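Inicio Foros Facultades Becas Alojamiento Buscar Entrar

Foro de la Escuela de Arquitectura > Gobierno y vida académica > Elección de dirección: ¿alguien entiende el reglamento nuevo?

plano_inclinado
Abro hilo porque llevo dos cafés con el reglamento electoral delante y sigo sin saber si puedo votar. Estoy en cuarto, matriculada de todo menos de Estructuras III, que me queda del año pasado y que este año no se oferta en mi turno. Según el artículo de censo, votan los estudiantes «con carga docente completa». ¿Completa respecto a qué? ¿A lo que se ofrece, a lo que me falta, a lo que Dios quiera?
Las candidaturas, por si alguien acaba de salir del taller: Divya Pillai, de Urbanismo, y Raghavendra Sundaram, de Construcción. Se vota en septiembre.

viga_flotante
Mira el listado provisional en el tablón de secretaría. Yo salgo dos veces, una con cada apellido, así que si no apareces te cedo uno.

tecnigrafo78
El censo provisional tiene 670 estudiantes. Cuando yo entré éramos 1000 y se votaba a mano alzada en el patio, con lo que ganaba quien tuviera más amigos en primera fila. No digo que fuera mejor. Digo que acabábamos antes de comer.

murali_menon
Soy Murali Menon, representante de estudiantes en la junta. «Carga completa» significa matrícula en todas las asignaturas que se ofertan en tu curso y turno. Plano, votas. Si no sales en el listado, reclama por escrito en la ventanilla antes de las dos de la tarde del último día de plazo. Por correo no lo admiten, ya lo intentamos.

plano_inclinado
Gracias, Murali. Salgo, pero como estudiante de segundo. He rejuvenecido y nadie me ha devuelto las matrículas.

cartabon_roto
Mucho censo y poco programa. ¿Alguien ha leído los dos? Yo sí. El de Pillai tiene 40 páginas, de las cuales media docena son un plano de la escuela con flechas. El de Sundaram cabe en un folio y promete «una escuela que mire al futuro». El futuro, que yo sepa, sigue con goteras en el aula grande.

viga_flotante
Las flechas de Pillai son la propuesta de mover la maquetería a la planta baja. A mí me parece lo más sensato que se ha escrito en esta casa en años. Cualquiera que haya bajado una maqueta de dos metros por la escalera de caracol lo entiende sin flechas.

cartabon_roto
Y la biblioteca, ¿adónde va? Porque en la planta baja está la biblioteca. En el plano la flecha de la biblioteca sale por la puerta principal y se acaba ahí.

murali_menon
Va al pabellón Korau, lo dice en el anexo. Otra cosa es que el pabellón esté en condiciones.

tecnigrafo78
El pabellón Korau lleva «en fase final» desde que Fitzgerald Mahmoud era director, y Mahmoud se jubiló con la obra a medias y una placa puesta. La placa quedó estupenda.

subbarao_d
Buenas. Subbarao Devadiga, profesor asociado de Instalaciones. Entro poco por aquí, pero corrijo una cosa: el pabellón tiene la obra terminada. Lo que falta es la acometida eléctrica, y eso depende de la universidad. Mientras tanto se puede leer de día.

cartabon_roto
Perfecto, una biblioteca con horario solar. Lo apunto como innovación sostenible.

viga_flotante
Cartabón, tú votas a Sundaram y se te nota.

cartabon_roto
Voto a Sundaram porque me dio clase y sabe que un edificio tiene que llegar al suelo. Que redacte como un folleto de seguros me preocupa menos. Y porque la sala de lectura tiene 400 plazas y en el pabellón no entran ni doblando a la gente.

murali_menon
Esa cifra es de antes de que quitaran la galería. Y en exámenes el problema lo tenemos igual, esté la biblioteca donde esté.

plano_inclinado
Pregunta práctica, ya que estamos: ¿se vota en papel o con la aplicación? En el pasillo me han dicho las dos cosas con la misma seguridad.

murali_menon
Las dos valen. Con la aplicación Anel, desde el móvil, o en urna en el vestíbulo hasta las siete de la tarde. Si votas en Anel y luego votas en papel, cuenta el papel. 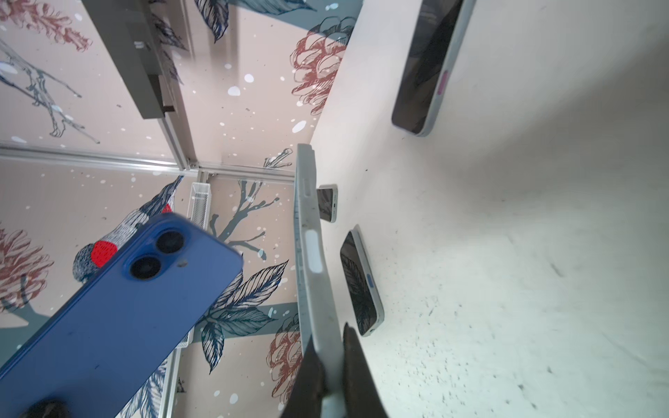
tecnigrafo78
O sea, que uno puede arrepentirse, pero solo hacia lo analógico. Me gusta. Es la primera decisión de la junta con la que estoy de acuerdo.

plano_inclinado
A mí Anel me pide la contraseña institucional, que caducó, y para renovarla me manda un código al correo institucional, al que se entra con la contraseña. Iré a la urna.

viga_flotante
Yo pasé por lo mismo. Se arregla en el mostrador de informática, pero lleva el carné físico. El mostrador abre a las nueve – la persona que atiende, a las nueve y media.

subbarao_d
Un ruego de alguien que ha estado en mesas electorales: doblad la papeleta una sola vez. La última elección dedicamos un buen rato a desplegar figuras de papel. Había una grulla muy lograda y tuvimos que debatir si era voto nulo.

cartabon_roto
¿Y lo era?

subbarao_d
Válido. Para Mahmoud.

murali_menon
Recuerdo que hay debate entre candidatos en el aula Mavromatis, a las cinco de la tarde. El aforo es de hasta 553 personas, así que podéis venir sin miedo a quedaros fuera. Las preguntas se entregan por escrito en la entrada.

tecnigrafo78
En el último debate al que fui éramos once, contando al técnico de sonido, que se fue en el turno de réplica. Llevaré bocadillo.

viga_flotante
Voy. Pienso preguntar por la flecha de la biblioteca.

cartabon_roto
Esa pregunta es mía. Pero si la haces tú, que seas tú quien quede mal con Pillai, te guardo sitio.

plano_inclinado
Actualizo: he reclamado en ventanilla. Me han corregido el curso y ahora figuro en cuarto, en el turno de tarde, que no es el mío. Me dicen que para votar da igual. Lo dejo estar antes de que me pasen a Derecho.

Temas relacionados
Horario de la maquetería en exámenes
Viaje de estudios a Skandau: ¿quién se apunta?
Goteras en el aula grande (hilo permanente)
Convalidar Estructuras III
Vendo mesa de dibujo, recoger en mano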